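Pre-arrival module, Tremdale intake
Notebook entry, 2021-04-16

Continued from the previous page. Export from Manalo finally came through with the time zone field intact, so the session log can be matched against the enrolment list. 281 records on the list. 34 have no completed session at all. Matching is on student number. Matching on name was dropped because family name and given name are swapped in a good share of the Hisosar records, and the accents are stripped in one file and kept in the other.

Checked the 34 by hand. Most stop at the same screen, the one asking for a Canadian mailing address. Field is mandatory and rejects any postal code not in letter-digit format. Students still overseas don't have one. Those going into residence at Urholm were told to enter the residence address, but that instruction sits in the housing letter, which goes out after the module opens. Changed the field to optional on the test copy and added a tick box, "I do not have a Canadian address yet". Not pushed to live.

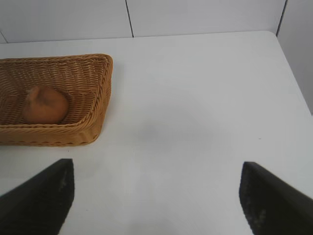 Woven basket with one round item, white tabletop.

Length of module. Advertised as 90 minutes. Logged durations are not usable as they stand: the timer keeps running when the tab is left open, so the long tail is meaningless. Need a cut-off on inactivity before quoting any median. Left a note in the script header so it isn't reported by accident.

Language level. Ran the text of the study permit unit through the readability check again. Still too dense in the paragraph on off-campus work hours. Split it into shorter sentences and took "notwithstanding" out. Also replaced "co-op" on first use with "co-op (paid work term)", as the Hisosar group read it as a kind of housing. The health coverage unit is acceptable except for the waiting period table, where the column headings wrap badly on a phone. Table to be rebuilt as plain text.

Culture unit. Three short student videos at present. Comments collected through the form say they are pleasant but all recorded in winter, with the same material on skating and coats. Students who start in the spring term asked for bus passes, grocery prices, how to address an instructor, and what happens when an assignment is late. Suggest keeping one video and using the freed time for the late assignment item. Zlatko Đorđević has the source files. Ask him whether the caption files were kept separately or burned in. If burned in, the translated versions will have to be redone from scratch.
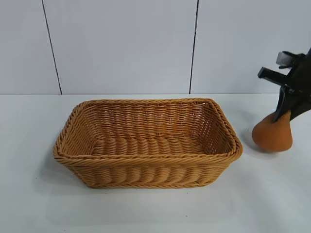 Reto Tanner read the above and disagrees on the videos. His view is that the students who left comments are the ones who finished, and they are the least likely to need the module in the first place. He would leave all of them in until we have asked the group that stopped at the address screen, and would put the late assignment item in the academic unit, where the syllabus page already covers half of it. He also wants the tick box to trigger a reminder two weeks after arrival, otherwise the address never gets filled in.

Agreed on the reminder. Manalo can send it from the arrival date, but that date is blank for anyone who deferred from the December start. Fallback is first day of classes.

Videos left as they are for now.

To do:
- Tick box to live once the registrar's office confirms the blank address won't break the tuition receipt run.
- Email to the 34, plain text, with a link that opens at the screen where they stopped.
- Inactivity cut-off in the duration script.
- Ask Urholm if the housing letter can go out before the module opens.
- Caption files, Zlatko.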